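Thread, because I keep getting asked what I think of the new "guaranteed match" thing at the Pomport shelter. Short version: I don't believe it. Long version follows, get a drink.

For anyone new, I've fostered dogs in and near Pomport for years. Mostly old ones, mostly grumpy. I like the shelter. I've cleaned its kennels in January with no heating. I'm allowed to complain about it.

The scheme is called Gaillard. You fill in a questionnaire, it gives you a score out of 1,000 against every dog in the building, and anything over 900 gets a green badge and the word "guaranteed" next to the dog's face.

Guaranteed by whom? I asked. The answer was "by the matching process." So the score is guaranteed by the thing that makes the score. Okay.

I filled it in as myself. Small house, no kids, one elderly cat, out for a few hours most mornings. My top match was a young shepherd cross who, according to the card on his own kennel, should not live with cats.

Filled it in again and changed one answer, "how active are you," from moderately to very. The shepherd dropped out and a 13-year-old spaniel with bad hips came up green. I'd love to hear the reasoning there. 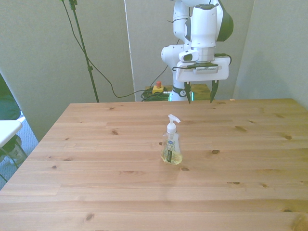
I put this to Killian Chevalier, who runs adoptions. To be fair to him he answered the same evening. He says the score is "a starting point for a conversation." Fine, good, that's what it should be. Then take the word guaranteed off it.

People read that word and skip the conversation. A couple ahead of me at the desk last month wouldn't look at any dog without a badge. There was a lovely brindle lurcher two kennels down leaning on the bars at them the whole time. No badge, so no.

Now the number everybody's quoting. The press release says 2,975 "successful matches." I wanted to know what successful meant, so I read the small print. It means somebody got a green badge and clicked "interested."

Clicked. On a website. I've clicked interested on a horse.

What I'd want to see is how many of those dogs went home, and how many were still in that home six months on. I asked for both. I was told the second isn't collected. So how does anyone know it works?

Rosine Chevalier (yes, related, she's his aunt, she'd want me to say so) did home checks for this shelter for ages. She used to go and sit in people's kitchens and drink their terrible coffee and watch what they did when the dog got on the couch. Took an hour. You learned everything.

Home checks are now "optional for high-scoring matches." That's on page 2 of the new adoption pack, in a gray box, under the bit about microchips. I don't think most people have noticed. I'd like them to.

Someone's going to say the old way was slow and unfair and turned down decent people because they rented or worked full time. Yes. It did. I argued with Rosine about it more than once. Blanket rules were bad. You can drop those and still go and meet the family.

And someone's already said in my messages that Wotville has used Gaillard since spring and their kennels are empty. I called Wotville. Aoife Flanagan there was very patient with me. Their kennels are quiet because half the block is shut for drain repairs and the dogs are out with fosters. She hasn't made up her mind about the scores.

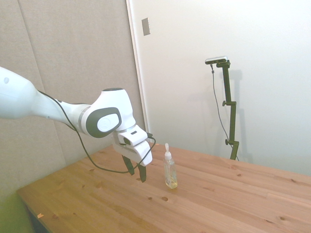

White robotic arm over a light wooden table.

Back after dinner. A few replies.

Dong-geon Jeon asks if I'd feel different if the questionnaire was better. A bit, yes. It doesn't ask if you've ever had a dog before! It does ask your favorite season. I'd swap those.

Gaëtan Courtois says I'm scaring people off adopting. I hope I'm not. Go adopt. Go this week. Ask the kennel staff which dog they'd pick for you, then ask them which one they wouldn't, and why. They know. They're the ones getting pulled through the mud every morning.

Several of you asked about fees. The adoption fee hasn't changed. Whether the shelter pays anything for Gaillard, I don't know, and I've asked. When I get an answer I'll post it here, whatever it says.

Also asked: is Surholm getting it too? I've heard yes and I've heard no. Their page says "exciting changes coming to how we match," which could be this or could be a new leash rack.

Things to ask for if you get a green badge: the vet notes, the name of whoever walked the dog most, a second visit, and a home check. They still do them if you request one. Use that.

The lurcher, since people want to know, is still there as of this afternoon. Female, four-ish, sleeps upside down, fine with cats according to her last foster. I scored 412 with her.

I'm going to see her tomorrow at ten.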